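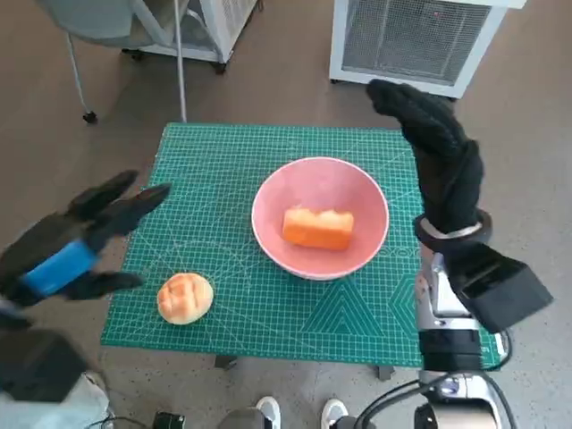 Craft Table Notes from Gesora House
July 19, 2014

If you came by the back room this month you will have noticed that the green cutting mat has been doing double duty. It was bought for the paper and fabric people, and it still belongs to them in the mornings, but once the knives are put away it makes a very good tea table. The grid wipes clean, the crumbs show up nicely against the green, and bowls don't slide around on it the way they do on bare wood.

We have also grown fond of the pink bowl, which seems to end up on the mat whatever else is going on. I think it makes everything look like a birthday. A plain block of orange sponge sitting in it feels like an occasion, and a little round bun with a criss-cross top looks quite happy on the mat next to it with no plate at all. Several of you have asked about those buns, so I'll tell you what I know. The pattern is the same idea as a Japanese melon pan, where a thin sheet of cookie dough goes over the bread dough and is scored before baking. Press lightly with the back of a knife, and chill the cookie layer for 15 minutes first or it will stick to everything you own (ask me how I found out). Give the covered buns 45 minutes to rise somewhere that isn't too hot – a kitchen counter in July is plenty.

The loaf cakes are easier and more forgiving. If you like a strong orange color, a few spoonfuls of cooked, mashed carrot or pumpkin will get you there, and it keeps the crumb soft for a day or two. Let the cake cool all the way before you cut it into blocks. I know it's hard to wait!

A few small requests while I have your attention. Please wash the mat with cool water and a drop of dish soap, then dry it flat. The old one from the Dosley sale was left leaning by the sunny window and it never lay down properly again. Blades go back in the tin before any food comes out, even if you are only stopping for a minute. And if you use the mat for rolling dough, put a sheet of parchment down first, as the surface has had years of glue and marker on it – well, one year, but a busy one.

The next shared table is at the Poulain Street room, and the suggested donation is still $5, which covers flour, butter and tea. Bring something small and round if you can. We'll pick up the bookbinding again in October, when it is cool enough to have the glue pots going, and there will be soup.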